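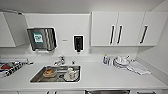
1. Why we chose the kitchenette

Our project is about the small kitchen and the common room on the ground floor of Vetside, the student house in Fleltville. In the house live 321 students, and many of them pass through these two places every day. In October our group asked 11 residents what they would like to be better. We expected answers about the colour of the walls or about missing equipment. Most of the answers were about where to put things down.

The kitchenette is white nearly everywhere: the cupboards, the worktop and the panel behind the sink. The residents had different opinions on this. Anas Qaisi, who was in our group and also lives in the house, likes it, for he finds a coffee stain immediately and can wipe it away. Two of the persons we asked said that it feels like a clinic. We did not study the colour further, as the house will not repaint before next year.

2. The washing place

The sink is stainless steel and is set into the worktop. The tap has one lever. The soap dispenser and the paper towels are fixed to the wall, so they do not take any space on the worktop. We think this is a good decision of the architect and we kept it in our proposal.

The difficulty is the way of the hands. A person washes, takes soap, washes again and then goes to the paper towels with water on the fingers. Yee-man Yip made a test with this in the evening, when the kitchen is busy, and she wrote down where the drops fell. Most of them fell on the worktop between the tap and the wall.
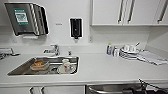 Figure 1. Sink and worktop, with soap and paper towels on the wall.

The cupboards above the worktop have flat doors with long vertical handles. Everybody in our interviews could use them well, but several residents did not know which cupboard is for common things. We propose a small word on the inside of each door: cups, plates, tea. On the outside the doors would stay as they are. A shorter resident asked for the cups to be on the lowest shelf, and we included her wish in the plan.

We also propose one drying mat beside the sink. We measured with a mat from the Zurner catalogue, and it leaves enough worktop to prepare a sandwich. The socket on the wall must stay free for the kettle.

3. Tables in the common room

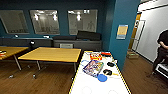
Duyên Đặng

I was responsible for the part about the tables. The room has a long grey bench along a dark teal wall and a brown plank floor. There are tables with a light wooden top and small wheels, and a white table with a thin yellow edge. On the white one lay boxes in strong colours, a round blue disc and some smaller things.

The residents told me that things stay on the tables from one evening to the next. When a person wants to eat, he must first move the things of another, and he does not like to do it. I propose an open shelf near the bench for games and found objects. The tables on wheels can go together for a meal and apart for study, and I drew both positions in the appendix.

Our tutor Bart Baert asked if a shelf would only become a second table full of things. I cannot answer this yet. We will put a borrowed shelf there and look again after 2 weeks.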